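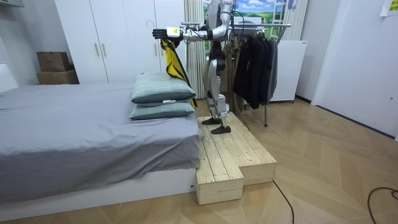
Bed corner with the pine step, the checked pillows and the clothes rail

Tedow Home Boards > Bedrooms and Closets > Rail by the bed, no more closet!

railandpine
Posts: 187
1 May 2024

OK I've been threatening to post this since September and I finally have something to show. We got rid of the closet in the back bedroom (the door never shut and it ate a quarter of the floor) and put an open rail up next to the bed instead. I love it. I get up, I step onto the pine, my clothes are right there.

The step is the part I'm proudest of. Plain pine boards laid in strips, with a lower block sticking out at the front corner so you go up in two goes. No finish on it yet, you can see the knots and the cut ends of the boards on the front. I keep changing my mind about whether to oil it.

Bedding is a gray cover and two pillows in a gray-green check with darker piping. I wanted one pattern in the room and no more than that.

Questions for you all:

1. Oil, wax or leave the pine alone?
2. Team shirts — hang or fold? I have a lot of yellow in my life.
3. Does anyone get dust on the shoulders with an open rail?

hemandhaw
Posts: 1611

Oh I like this a lot! The check with the gray is so restful. And a step up beside a bed feels like a little stage, I'd be out there every morning picking an outfit like it was opening night.

Hang the shirts. Wood hangers, the wider the better. Thin wire ones leave those bumps on the shoulders and you spend the day looking like you have a coat rack under there.

oldquilt_zastunthorpe
Posts: 9

I'm going to disagree with hemandhaw on the hanging. Stretchy sports shirts go in a drawer. I hung my son's for years and the necks went wide on every one of them. Fold in thirds, stand them up on edge, done.

Love the pillows though. Do you put the closed end of the case toward the door or toward the wall? My mother had strong views.

hemandhaw
Posts: 1611

The necks go wide when people pull the hanger in through the collar! Go up from the bottom and it doesn't happen. I have shirts from high school that still sit right.

railandpine
Posts: 187

Ha, I had never heard of the pillow rule. Mine go however they land.

On the hangers, I'm with you hemandhaw, I went with brown wood. And my way of doing laundry day now is to lay each shirt out on the pillow already on its hanger, smooth it flat with my hands, check the collar, then up on the rail. The pillow is just the right height so I'm not bent double over the mattress. The yellow one with the navy band at the shoulder is my favorite, and it looks so good on the green check that I nearly left it there.

The cover does crease, I know. I've quit fighting it.
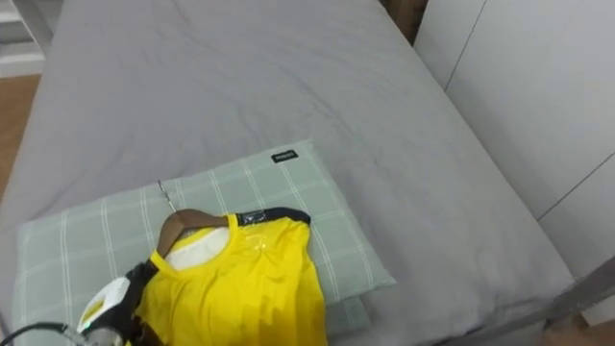

Re: Rail by the bed, no more closet!

bracketfan
Posts: 2

Long time reader, hardly ever post, but that yellow on the sage green is fantastic! Now I want a yellow blanket.

Do the panels on the wall wipe down OK? I have plain painted walls by my bed and there's a gray smudge at elbow height that comes back no matter what I do.

railandpine
Posts: 187

They do! Damp cloth, nothing fancy. The seams want a bit more attention, I run an old toothbrush down them when I remember (so, twice a year).

plankton_pete
Posts: 640

Coming in on the pine. Please put something on it. Bare softwood where people walk barefoot will go dark and grubby along the front edge, and that's the bit you'll be looking at from the bed. I used Totine clear oil on a bench, two thin coats with a day in between, and it barely changed the color. Sand the front corners of that lower block while you're at it. Shins will thank you.

oldquilt_zastunthorpe
Posts: 9

I'd leave it bare. Ours has been bare for ages and it's gone a lovely honey color. Scrub it with soap and a stiff brush now and then, along the grain. Oil gets on socks, and then socks get on gray bedding.

plankton_pete
Posts: 640

Only if you don't let it cure! Give it roughly a week before you walk on it and there's nothing left to come off.

railandpine
Posts: 187

A week of jumping over the step to get into bed, hmm. I have offcuts left, so I'm going to oil one and scrub one and keep them both by the rail for a while. I'll report back.

Still want to hear about dust. Anyone?

hemandhaw
Posts: 1611

Yes on the dust, but only on things you don't wear. I drape an old pillowcase over the shoulders of my winter coats, cut a little hole for the hook. The everyday shirts move too often to collect any. If you have a spare case in that check, please use it and post a photo — I want to see it!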